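Home Modules Timetable Readings Contact

Textiles in Everyday Use
Handout 3: Seat fabrics and how they wear
Tutor: Maricel Evangelista 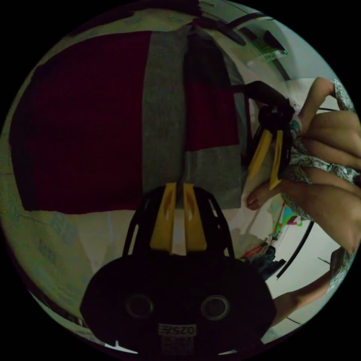 Upholstery cloth is chosen for wear first and colour second. A seat cover is rubbed each time somebody sits down, shifts or gets up, and most of the damage is done along the front edge and at the seams. Plain mid-tones are common because they hide dust and light soiling better than white or black do. Grey fabric, as in the photograph, is a typical plain choice. A small dark print on a light ground, like the one on the clothing of the seated person, does a similar job for garments, as the eye is drawn to the print before it finds a mark.

Terms you need

Warp: the threads that run the length of the cloth.
Weft: the threads that cross the warp.
Pilling: small balls of fibre formed on the surface by rubbing.
Crocking: colour passing from one cloth to another by rubbing. It can be tested dry or damp, and the damp result is usually worse.

Class exercise

We will compare two cloths, Bradine (a plain weave in wool and nylon) and Belleck (a cotton twill). Each sample is rubbed by hand with a white cotton square for 80 strokes. Look at the square for colour and at the sample for pilling, then write down both before you start the next one. Keep the pressure even. In October several groups pressed harder towards the end and had to repeat the whole set.

Reading

Szalai, chapter on abrasion, up to page 21. The Jirnach notes on dye fastness are optional.

Bring your results sheet and a hand lens to the next class.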